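Flat Battery 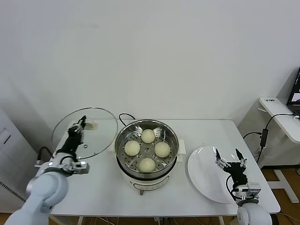 What drains a car battery overnight when everything is switched off?

Something is still drawing current, most often a module that hasn't gone to sleep or a relay that has stuck shut.

Zsófia Sipos had that printed on a card by the till, as it saved her saying it. Mahfuz Seneviratne read it twice while he waited.

"It's not that," he said. "I've had the battery changed. Bratell did it in August."

"Did they test for a drain?"

"They said the battery was old."

"How old was it?"

He didn't know. The car was a grey Perkar estate that had been his father's, and it had stood on the drive at Listine for most of a year before he could bring himself to move it. Now it started if he drove it every day and didn't if he left it for two.

She put it in the end bay, clipped her meter in line with the negative lead and locked the doors with the key. Then she went and did the paperwork on a van. When she came back the meter read 707 milliamps. She wrote it on the back of her hand.

"Is that bad?" Mahfuz asked from the doorway.

"It'd be flat in a few days. Less in the cold."

She pulled the fuses one at a time and put each one back. At the ninth the reading fell to 95, which was still too high but told her where to start. The fuse fed the rear of the car. She took out the boot trim and followed the loom down behind the wheel arch, where somebody had joined a red wire into it with a twist and a lot of tape. It ran under the carpet to a small black box with Hegedűs stamped on the lid.

"Did your father have a tracker fitted?"

"No. He hated that sort of thing."

She opened the box. There was a radio receiver inside, an old one, and a second wire going up to a speaker behind the rear seat – the kind you would put in for a passenger, or a dog.

Mahfuz looked at it for a while.

"He used to leave the cricket on for her," he said. "When he went in the shops."

"I can take it out. Or I can wire it to a switch, so it's off unless you want it."

"What's the difference in price?"

"More than 2 hours' work for the switch, if I do it properly. And I've still got the 95 to find."

He went outside and walked to the gate and back. She had started on the van again by the time he returned.

"The switch," he said. "Can it go by the handbrake?"

"It can go where you like," she said, and went to look for a length of red cable.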